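Keys in a shared workshop – notes for my talk
Jotwood members' evening, July

1. The hooks
Say first: we had one drawer for all keys, and in the morning people were looking for them for 12 minutes. So now there is a rail of hooks on the wall at Testent. 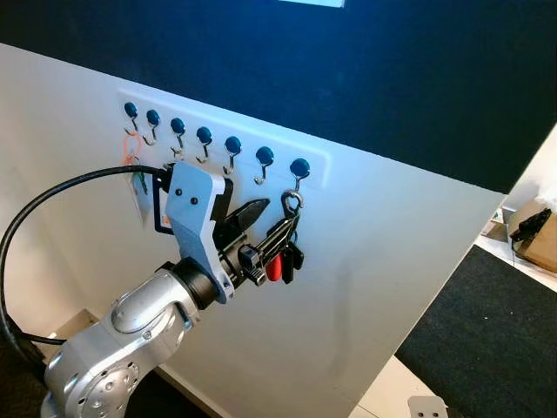

My rule is simple – one hook, one set. If you take the keys, the hook stays free until you bring them back. Please don't put two sets together. (Pause, ask who has a drawer like ours.)

2. Surfaces near the wall
Keep them clear. Light boards and dark blue cloth show small things well, but a black fob is easy to lose in a dark corner.

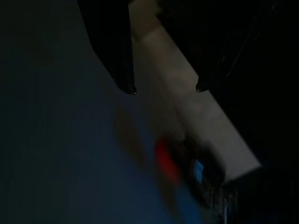 3. Costs
We paid about 200 for everything, spare keys included. The cabinet from Grerkance was 300. Questions after the tea.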